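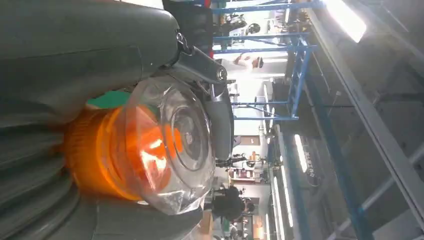
Teaching the Retamal arm to hold clear plastic without crushing it

Clear plastic containers are the most fun you can have with a gripper, and also the fastest way to feel like a beginner again. They're slick, they flex, and your camera sees glare where you wanted an edge. I spent a good part of April on this at our shared workshop, and I'm so happy with how well it holds now that I want everybody to try it!

These steps are for the Retamal, our home-built arm, with a two-sided gripper and a small camera at the wrist. If yours is put together differently the order still works, only the numbers change.

What you need

A gripper with ribbed pads (smooth ones can work, but you'll fight them)
A position-controlled servo or motor on the gripper
A wrist camera with manual exposure
A few clear containers you don't mind ruining
A 2.5 mm hex key and a soft cloth

Step 1. Clean the pads

Wipe the pads along the grooves, then across them. Do the container too. Finger grease on a shiny wall makes a huge difference, and I lost a whole evening to it before Rocío Toledo handed me a cloth and told me to start over.

Step 2. Check the linkage

With the power off, wiggle each finger by hand. If there's play, look at the bolts in the linkage brackets first. Snug them up until the play goes away, then back off a hair if the joint starts to bind. You want it to swing freely. Any slop here shows up later as a grip that's perfect five times in a row and then drops the thing on the floor.

Step 3. Find the touch point

Turn on the arm and put an empty container between the fingers. Close the gripper slowly, a few counts at a time, until both sides are touching the wall and the container stops sliding when you nudge it. Write that number down. On our Retamal it's 1,368 for the small containers. Yours will be different, so please don't copy mine!

Step 4. Add the squeeze

Now add a little closing travel beyond the touch point. We began with 5 counts and stopped at 9. Watch the wall while you do it. A bit of flex is fine (the ribs bite better when the plastic gives a little), but if you see a crease forming, open up right away and go back a count or two. Once a container is creased it will always fold in the same spot, so swap it for a fresh one before you go on.

Step 5. Lower the exposure

This one took me far too long. With auto exposure on, the ceiling lights bounce off the plastic and the picture keeps pumping brighter and darker as the wrist turns. Set exposure by hand. Ours is at 264 in the Firkell viewer, dark enough that the reflections stay put while you can still make out the pads.

It's also worth rolling the wrist a quarter turn and looking again. A reflection that covers the rim in one position may slide somewhere harmless in another. And something brightly colored inside the container is a big help, so save the plain empty ones for when everything else is working.

Step 6. Lift, hold, tilt

Lift the container a hand's width over a folded towel and hold it there. Then tilt the wrist slowly until the container is lying on its side, and wait again. If it creeps toward the floor, add one count of squeeze. If it spins in the grip, you're probably holding it off center, so open up and take a new grip closer to the middle.

Step 7. Save it as a preset

Save the touch point and the squeeze as separate values. Wenceslao Rivadeneira talked me into this and he was completely right: the squeeze carries over nicely between containers of the same plastic, so for a new size you only have to redo Step 3.

If it still slips

Check the pads again before touching any numbers. After that, look for a worn rib near the fingertip, and try slowing down the lift. Ximena Lucero runs hers at half speed for the first inch and full speed after that, and I've copied her since.

Next I'm trying this with lids that aren't snapped all the way on. Wish me luck, and if you get a good grip on something weirder than a plastic container, post your numbers in the comments!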